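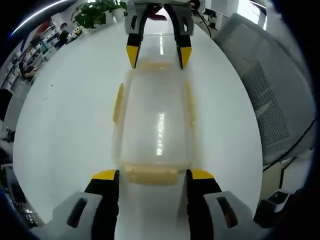 Quick one before work, it's ten to seven and I've got one slice of toast and not much time. Promised an update on the Preltwood camp research so this is it.

Short version – the camp was bigger than I thought and was there longer than I thought. I'd been going on the parish magazine, which gives 200 men under canvas for one summer and then never mentions them again. Wrong, or at least only the first bit of it. The farm accounts have the field rented out right through the following winter, and there's a bill for straw that makes no sense for 200. Silly amounts of straw. Then a letter from the district council grumbling about the water supply, and that says 700 men. Seven hundred! In a village with one pump and two pubs.

So where did they all sleep. Some in the tents still, some in the maltings at Pondent, and the officers in the big house (of course). The maltings came down in the sixties so no luck there. There's a bit of wall behind the garage which might be it, might just be a wall.

Battalion first. I'm now fairly sure it was a reserve battalion, ie the lot who took recruits in, drilled them for a few months and sent them off in drafts to whoever was short. Which explains why it's so hard to follow. A man shows up at Preltwood, does his musketry, and next thing he's in a completely different regiment with a new number. And half the service papers are burnt anyway, as anyone who has tried this will know.

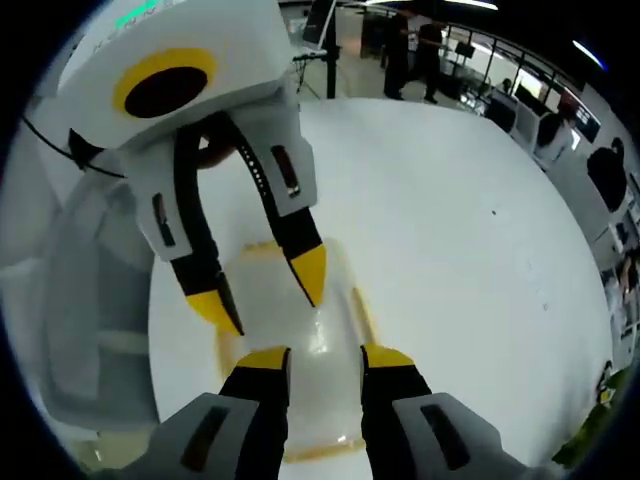 The numbers are what I've been stuck on for weeks. Take 2579. Private, enlisted at Pondent, labourer, five foot four. I've got him on a sick list with a bad foot, and on a defaulters sheet for being late back from leave, and then on the medal roll there's a 2579 who is five years older and came from the other end of the county. Two diferent men. Took me far too long to see it. Numbers were given out battalion by battalion in those days, so you can have the same number several times over in one regiment, and I had merged them into one very busy soldier. Have now unpicked it. If you downloaded my spreadsheet before September please bin it and get the new one.

Also had to redo all the card references, as I'd typed them into Walberg with the columns the wrong way round. Walberg is fine for family trees but it wants everybody to have a birth date and it sulks if you give it a rank. Thinking of going back to index cards.

The range. This was the fun bit. There's a 1000 yard range marked on the estate map, running up the valley, with the butts cut into the hill at the top. Walked it with the dog. The first two firing points are just humps in the grass, third one is under a hedge, but the butts are properly there, a great big bank with nettles on. I did wonder if a thousand yards was a bit ambitious for lads who'd been in for six weeks, and yes, the musketry book has most of them shooting at 200 and a fair few not hitting much at that. Someone has written "wind" in the margin next to the worst scores. Kind of them.

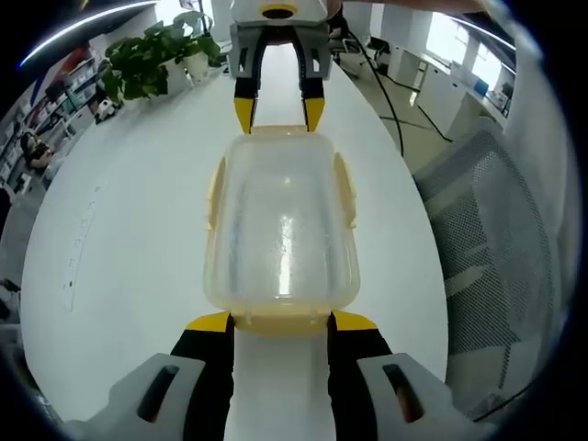
Preltwood and Pondent Military History Group

Next meeting is in the chapel room, half seven, usual place. I'm doing twenty minutes on the camp, and then it's the talk on yeomanry saddles that got put off last time. Bring a mug. If your family has anything at all with the camp on it – postcards, a cap badge, a letter moaning about the mud – please bring it along, I'll scan it there and then and you can take it home with you.

I'm particularly after postcards from Kováčik's. That was the photographer's on the corner of Station Road, they did the soldiers in front of a painted balustrade, and every one has the name stamped on the back in purple. I have four. There must of been hundreds, with 700 men through at a time and all of them with mothers.
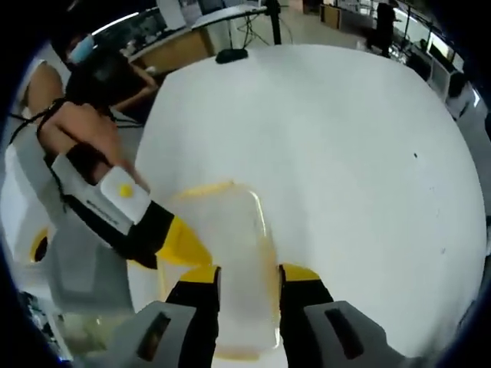 Clear container with a yellowish rim, above the white table.

Still to do: burial register (two men died at the camp, both of pneumonia I think, but only one has a headstone), school log book for the dates when the classroom was taken over, and somebody needs to go through the rest of the council letters. Probably me.

Right, toast gone, bus in nine minutes. Comments are open again, the spam thing is fixed.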